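术后伤口护理常见问题

本页由Prenside门诊护理组整理，供手术后回家休养的患者和家属查阅。出院小结上另有说明的，以出院小结为准。

出院后多久可以洗澡？
多数缝合伤口在48小时后可以短时间淋浴。水流不要直冲伤口，洗完用干净毛巾轻轻按干，不要擦。拆线前不要泡澡、游泳或蒸桑拿。

敷料需要每天换吗？
不一定。敷料干燥、边缘没有翘起，可以按医嘱保留。渗湿、弄脏或松脱时应及时更换。换之前用肥皂洗手，手指不要碰敷料中间贴伤口的部分。

可以自己涂碘伏或酒精吗？
没有医生交代就不要涂。酒精会刺激新生组织。家里剩下的抗生素药膏也不要用，确有需要时门诊会另开。
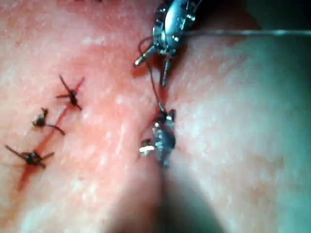 什么时候拆线？
拆线时间看部位和愈合情况。面部较早，躯干居中，四肢和关节附近较晚，具体日期写在预约单上。缝合后的切口看上去是一条细细的、颜色偏深的红线，在家检查时主要看这条线的两侧：红色范围有没有向外扩大，两边有没有分开。使用可吸收线的患者一般不用拆线，但仍要按时复查。线头露出来不要自己剪。

伤口发痒正常吗？
愈合过程中轻微发痒很常见。不要抓，可以隔着敷料轻轻按压。如果同时出现皮疹或水疱，可能是对胶布过敏，请打电话咨询。

哪些情况要马上联系我们？
体温超过38.5℃，伤口流脓或有异味，疼痛一天比一天重，按压10分钟后仍在出血，或者伤口裂开。夜间请直接去急诊。

饮食有什么要忌的？
没有特别的忌口。保证蛋白质和饮水，有糖尿病的患者要控制好血糖。吸烟会影响愈合，术后请停烟。

什么时候可以运动和提重物？
散步一般出院后就可以开始。腹部手术后8周内不要提重物，也不要做仰卧起坐。恢复工作的时间由主刀医生在复查时决定。

疤痕贴什么时候开始用？
拆线后，表面完全长好、没有结痂时再用。外出注意防晒，7月前后日照强，尽量用衣物遮住。

复查怎么改期？
至少提前一天打门诊电话，找护士Catarina Gouveia或Belmiro Macedo登记。电话接听时间为上午8点到下午4点。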